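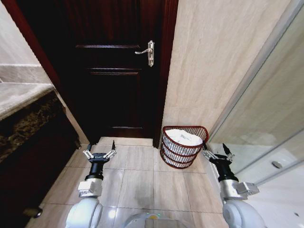 Towel storage in a narrow bathroom is mostly a question of the floor. Wall rails hold what is in use; the remainder needs a container, and the container needs a position clear of the door swing and the shower entry. The corner between the shower glass and the adjoining wall is usually the best candidate. In the bathroom shown, a half-round wire basket stands there on beige tile, filled with white towels or cloths up to the rim. The wire lets air through, which a closed hamper does not.

214 shares - 38 comments

Ludger Reinholz, who plans guest bathrooms for Getilside, specifies terry at 400 grams per square meter for general use. Heavier cloth absorbs more but dries slowly in a room without a window. He allows 4 towels per guest and replaces the set after 100 washes - sooner if the hems begin to pull.
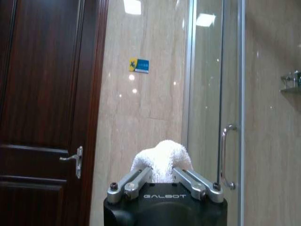 White terry, folded, with the loops outward.

Folding matters less than stacking. A towel folded in thirds lengthwise and then in half will stand on edge, so one can be taken without disturbing the others. Fabric softener should be left out, as it coats the loops and reduces absorption.

Surfaces need separate treatment. Hannelore Gerlach of Voß advises a pH-neutral cleaner on polished stone and a barely damp cloth on lacquered doors, followed by a dry one. Vinegar etches marble and should be kept off it entirely.

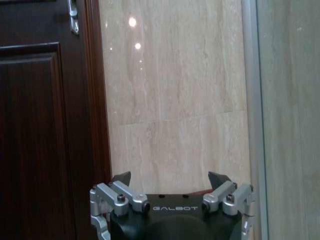

Dark paneled door beside polished beige tile.

The lower rail of a door collects the most splash and should be checked every 5 months. Where the finish has dulled, Gerlach recommends sanding lightly and recoating the full panel, as spot repairs show under ceiling lights.

Share 61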